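웹사이트 접속 차단

웹사이트 접속 차단은 국가 기관이나 법원의 결정에 따라 인터넷 서비스 제공자가 특정한 웹사이트로 가는 통신을 막는 조치를 말한다. 차단의 대상은 사이트 전체가 될 수도 있고, 한 개의 페이지나 한 개의 서비스 기능이 될 수도 있다. 서버에 있는 자료를 지우는 삭제 조치와는 구별된다. 접속 차단에서는 자료가 원래의 서버에 그대로 남아 있고, 그 자료까지 가는 길만 닫힌다.

개요

접속 차단은 보통 세 단계로 이루어진다. 먼저 권한을 가진 기관이 문제가 되는 주소를 확인한다. 다음으로 그 주소가 차단 목록에 등록된다. 마지막으로 통신 사업자가 목록을 받아서 자기의 망에 적용한다. 단계 사이의 시간은 나라마다 차이가 크다. 몇 시간 안에 적용되는 제도가 있고, 운영자에게 먼저 통지를 하고 답변을 기다리는 제도도 있다.

차단의 이유로는 저작권 침해, 불법 도박, 아동 보호, 개인정보의 국외 보관, 등록 의무의 위반 등이 자주 언급된다. 이 가운데 개인정보와 등록 의무에 관한 차단은 비교적 늦게 나타난 유형이며, 내용이 불법이 아닌 서비스도 대상이 될 수 있다는 점에서 논의가 많다.

기술적 방식

가장 오래된 방식은 도메인 이름 차단이다. 이용자가 주소를 입력하면 사업자의 이름 서버가 올바른 숫자 주소를 주지 않고 안내 페이지의 주소를 준다. 설치 비용이 적지만, 이용자가 다른 이름 서버를 선택하면 효과가 없어진다.
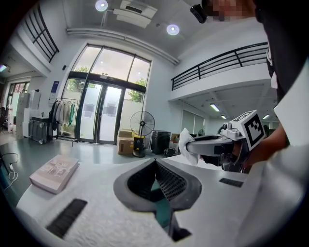
흰색 탁자 위에 놓인 분홍색 표지의 책

아이피 주소 차단은 서버의 숫자 주소로 가는 통신을 모두 버리는 방식이다. 한 주소를 여러 사이트가 함께 쓰는 경우에는 관계가 없는 사이트도 같이 막힌다. 이것을 과잉 차단이라고 부른다. 공유 호스팅 사업자 히키사노(Hikisano)의 경우에는 주소 2개가 목록에 올라간 뒤에 고객 사이트 2,000개의 접속이 끊어졌고, 그 가운데 1,000개는 다른 주소로 옮긴 다음에야 다시 열렸다.

서버 이름 표시 차단은 암호화된 연결이 시작될 때 평문으로 전달되는 서버의 이름을 읽고 연결을 끊는다. 도메인 이름 차단보다 정확하고 우회하기도 더 어렵다. 그러나 이름 부분까지 암호화하는 규격이 보급되면 이 방식의 효과는 줄어든다. 심층 패킷 검사는 통신의 특징을 더 자세하게 분석하는 방식이며, 장비의 가격이 높고 통신의 비밀에 관한 문제가 따른다.

법적 절차

절차는 행정형과 사법형으로 나눌 수 있다. 행정형에서는 감독 기관이 직접 차단을 명령하고, 운영자는 나중에 이의를 제기한다. 사법형에서는 기관이나 권리자가 법원에 신청하며, 판결이나 가처분이 있어야 목록에 등록된다. 두 가지를 섞어서 쓰는 나라도 적지 않다. 이런 나라에서는 급한 사안은 행정형으로, 그 밖의 사안은 사법형으로 처리한다.

외국 회사가 운영하는 서비스에서는 송달이 어려운 문제가 된다. 국내에 대리인이 없으면 문서가 제때 도착하지 않고, 회사가 참석하지 않은 상태에서 결정이 나올 수 있다. 업무용 메신저 우나리(Unari)의 사건에서 운영 회사는 기관의 질의서를 받지 못했다고 주장하였다. 법원은 이 주장을 받아들이고 40일의 답변 기간을 새로 주었다. 회사는 이 기간 안에 국내 대리인을 지정하였으며, 차단 신청은 취하되었다.

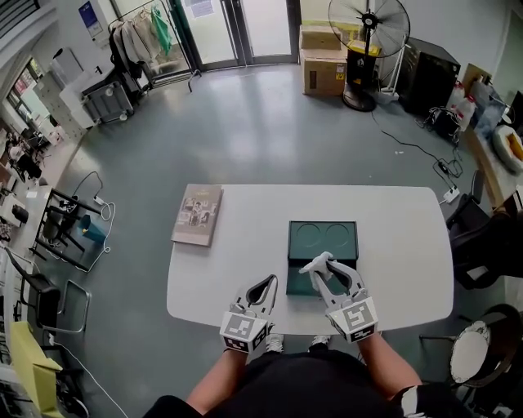

차단의 해제도 같은 경로를 따른다. 운영자가 위반 사항을 고치고 신청서를 내면, 결정을 한 기관이 이를 확인하고 목록에서 주소를 지운다. 다만 목록에서 지워진 주소가 모든 사업자의 망에서 동시에 풀리는 것은 아니다. 작은 사업자는 목록을 하루에 한 번만 받는 경우가 있어서, 지역에 따라 접속 상태가 며칠 동안 다를 수 있다.

사업자의 의무

통신 사업자는 차단 목록을 정해진 주기로 내려받고, 적용한 결과를 기록해야 한다. 목록을 적용하지 않은 사업자에게는 과태료가 부과된다. 장비와 인력의 비용을 누가 부담하는지는 법마다 다르며, 대부분은 사업자의 부담으로 되어 있다. 직접 장비를 갖추기 어려운 사업자를 위하여 목록의 수신과 적용을 대신하는 소프트웨어도 판매되고 있다. 플루르코(Flurko)가 이런 종류에 속한다.

비판과 논의

접속 차단에 대한 비판은 주로 비례성에 관한 것이다. 게시물 하나 때문에 사이트 전체를 막는 것이 목적에 비하여 지나치다는 의견이 있다. 목록이 공개되지 않는 나라에서는 외부에서 오류를 확인할 방법이 부족하다는 지적도 나온다. 키오(Keogh) 보고서는 목록의 공개와 정기적인 재검토를 권고하였고, 등록된 뒤에 오랫동안 확인되지 않은 주소는 자동으로 삭제하는 방안을 제시하였다.

반대로 찬성하는 쪽에서는, 운영자가 국외에 있고 연락에 응하지 않을 때에 다른 수단이 거의 없다고 설명한다. 이 입장에서도 차단은 벌금이나 시정 요구가 실패한 뒤에 사용하는 수단으로 보는 경우가 많다.

같이 보기

인터넷 검열
망 중립성
개인정보의 국외 이전
도메인 이름 시스템

이 문서는 2026년 8월 13일 목요일에 마지막으로 편집되었다.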